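**Arm faults, February — read before you book table time**

Quick one, I'm writing this between runs. The Keskinen arm stopped hard on Saturday and it took most of the morning to get it back. Fault 3139, wrist torque over limit. It was coming down for the clear cubes and kept going lower than it was told to. No one hurt, no parts broken. Still counts as a safety stop, so it goes in here.

Log shows 3585 cycles since the last wrist calibration. Too many. The limit in the Ferkulgate manual is lower than that and we all knew it.
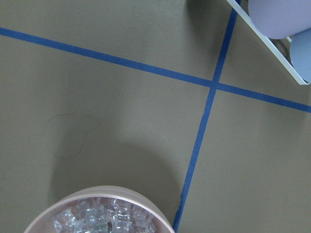
Doaa Tawfik pulled the height data and found the drift had been creeping up for days — 4 mm by the end. Small enough that picks still worked, so the warnings got clicked away. Please dont click them away. Vanville had the same thing on their arm last fall and they lost a gripper finger over it.

We also had tape trouble. The software finds its zero from the blue lines, and where an edge gets ragged or lifts, the zero shifts. Doaa is checking if that made the drift worse. Could be both, could be just the wrist. Look along the strips before you start. If an edge is rough, pull the whole strip and lay a new one, no patching.

Same goes for marks and specks on the surface. Zultadis, our vision software, has taken a stain for an object before. Wipe first, then home the arm.

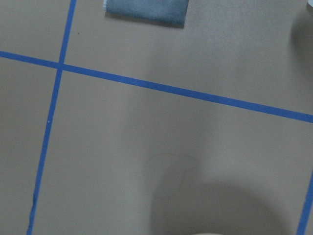

## Until further notice

- Speed capped at 20 percent. Leave it there.
- One person at the E-stop the hole time, hands free.
- Any 3139, stop and call Doaa. No restarts on your own.
- Write down the cycle count when you finish — paper log, by the door.

New wrist calibration is set for Saturday, table is closed till noon.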